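Oval Coffee Table, Light Honey Finish — Low, with Slim Legs

Home > Living Room > Tables > Low Tables > Flitby

In stock at the Stevurum showroom. Two left in the light honey, more due January.

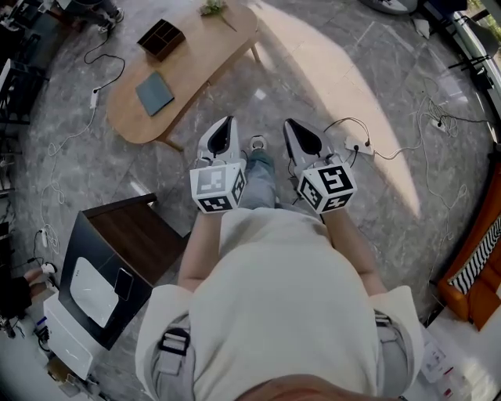
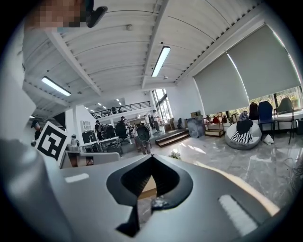
Ekström, showroom buyer, tables and storage
Page updated 9/1/20

The Flitby is back. Same table as before, same low height, same soft oval top. Wood top and wood legs. Light honey is the colour most people ask for, so that's the one out on the floor in the first photo — on grey marble tile, with sun on the floor nearby.

What goes on it: a compartment tray, a notebook, a bit of greenery at the far end. Tray is dark brown wood and goes nicely against the paler top. Good for pens, keys, remotes, the odd charger. Tray is NOT included, neither is the notebook. See Lultivura desk and table organisers, sold separately.

Good for
Sitting rooms, waiting areas, the end of a big open office. Low enough to reach from a sofa or a floor cushion. No corners to catch your shins on, handy in a narrow room or with small children about.

Colour
Honey looks paler in strong sun and a touch warmer under strip lights. The showroom has both — tall windows with grey roller blinds, fluorescent lights on the ceiling (second photo) — so come and look at it by whichever you've got at home. Ask and we'll put the blinds up or down for you. Samples of the wood can be posted, allow 9 days.

Leads and sockets
No cable hole in the top and no clip underneath. If you want a lamp or laptop on it, run a power strip along the floor beside it and bring the lead up over the edge. White strip next to ours. Keep leads off the walkway side please, and don't staple anything to the underside, it voids the guarentee.

Care
Dry cloth for dust. Damp cloth for spills, then dry straight after. No spray polish. Coasters under hot mugs. Full sun will change the colour of any wood in time, so turn the table end to end every few months and move the tray now and then or you'll get a pale patch with a dark edge round it.

Putting it together
Legs come off for delivery. Four bolts a leg, key in the box. Do it upside down on a blanket — tile and stone floors will mark the top. Tighten again after 2 weeks. Felt pads are in the small bag taped inside the lid, people throw this away so check first.

Delivery
Ground floor only as standard. Upstairs or mezzanine by arrangment, ring before you order. Box is long and flat, goes in most hatchbacks with the seats down.

Order codes
Flitby oval, light honey: 3586
Flitby oval, dark: 1043 (to order only, not on show)
Spare felt pads, bag of 9: ask at the desk

Returns
Unused and boxed, with the bolts. Samples don't need to come back.

Also in this range: Flitby side table, Flitby bench, Lultivura compartment tray in dark brown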